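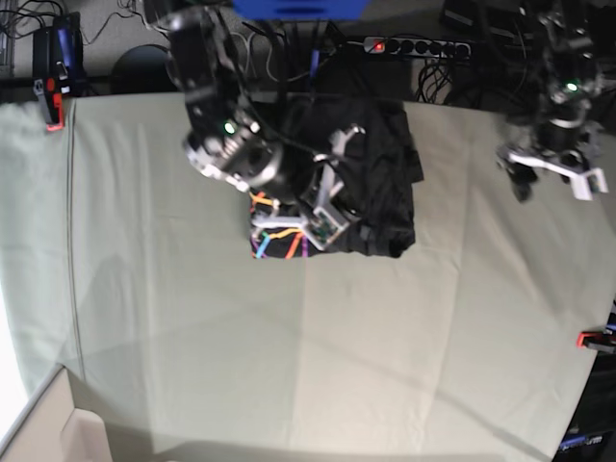 The pump station at Nendeson reported its own condition every two minutes, and for most of November the condition was normal. Valdir Lins read the reports at home, at the dining table, where the signal was better than in the control building. The table had a pale green cloth on it with the fold lines still showing, and a black garment lay folded near the far edge, square enough that he used its bottom edge as a guide when he set down the printouts. He had asked for the printouts. The dashboard showed a green tile for each asset and he did not consider a green tile to be data.

The station moved storm water from the lower districts to the Hullarura canal. It had two pumps, one on duty and one on standby, alternating weekly. Each pump carried sensors for vibration, bearing temperature, motor current and discharge pressure. Sisodia had supplied the monitoring platform under a contract that ran to 70 pages, and the platform turned all of these readings into a single health score. Pump 2 had a good score. Its motor current had also been rising since the end of the dry season, by an amount too small to trip any threshold.

Lins plotted it by hand. The line went up, flattened, and went up again.

He sent the plot to Bảo Hoàng, who managed the platform for the city from an office in Randusari. Hoàng answered within the hour. The rise was inside the tolerance band. The band had been set from the manufacturer's curve and reviewed at commissioning. If Lins wanted the band changed, there was a form.

Lins filled in the form. Under "reason for request" he wrote that the pump was working harder to move the same water. The form came back because the field required a category, and he chose "other."

On Sunday it rained from early morning. The lower districts of Nendeson had been rice fields within living memory, and the drainage still followed the old field boundaries in places, with right-angle bends that no designer would have drawn. Water reached the wet well faster than the model predicted. The duty pump started, and the duty pump that week was Pump 2.

Lins drove to the station. The control building was a concrete room with a steel door and a chair. He listened to the pump through the floor. It sounded uneven, with a low knock under the hum, at an interval he could not match to the shaft speed. On the wall panel the tile was green.

He called Hoàng.

"The score is eligible for maintenance in the spring," Hoàng said. "What are you seeing?"

"I'm hearing it."

"I can't log that."

"Log the current."

There was a pause while Hoàng opened the raw feed, which took several menus. Lins could hear him clicking. The raw feed had been left out of the operator view at the request of the operators, who had found it distracting.

"It's climbing," Hoàng said.

"Yes."

"It's still in band."

"Will it be in band at midnight?"

Hoàng did not answer that. He said that a manual changeover under load would need two authorizations, one from the site and one from the platform. Lins said the site authorized it. He held the phone away from his ear while the rain came in under the door.

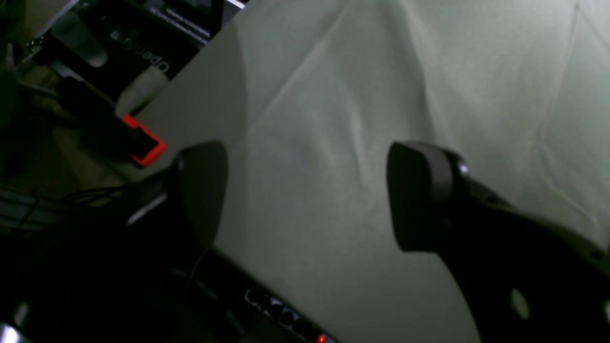
What happens to a district if the standby pump fails to start during a changeover? The wet well fills, the inlet pipes back up, and the lowest streets flood first, at a rate set by the rain and the storage left in the pipes.

Both men knew the procedure. Start the standby, confirm discharge pressure, ramp down the duty unit, close its valve. The risk sat in the first step. Pump 1 had been idle since the last rotation, and its own tile was also green.

"Platform authorizes," Hoàng said.

Lins turned the key. The contactor closed with a sound like a dropped tool. The pressure gauge for Pump 1 stayed at zero, then moved, then rose steadily to where it should be. He ramped down Pump 2 and the knock slowed and stopped. He closed the valve by hand. It took longer than the manual allowed for.

"Level is falling," Hoàng said. "Slowly."

"I can see it."

Neither of them hung up. The rain kept on. At some point Hoàng asked what the knock had sounded like, and Lins described it again, and this time he could hear typing.

When the crew pulled Pump 2 they found a length of old irrigation hose wound around the impeller, packed tight with silt and grass. There was wear on the lower bearing. The crew leader cut the hose free and laid it on the concrete in pieces.

The fault report had a field for detection method. The list offered vibration, temperature, current, pressure and scheduled inspection. Hoàng selected current. In the comments box, which was limited to a single line, he typed "operator on site, audible," and submitted it. The system accepted the report and raised the health score of Pump 1.

Lins printed it and put it with the others.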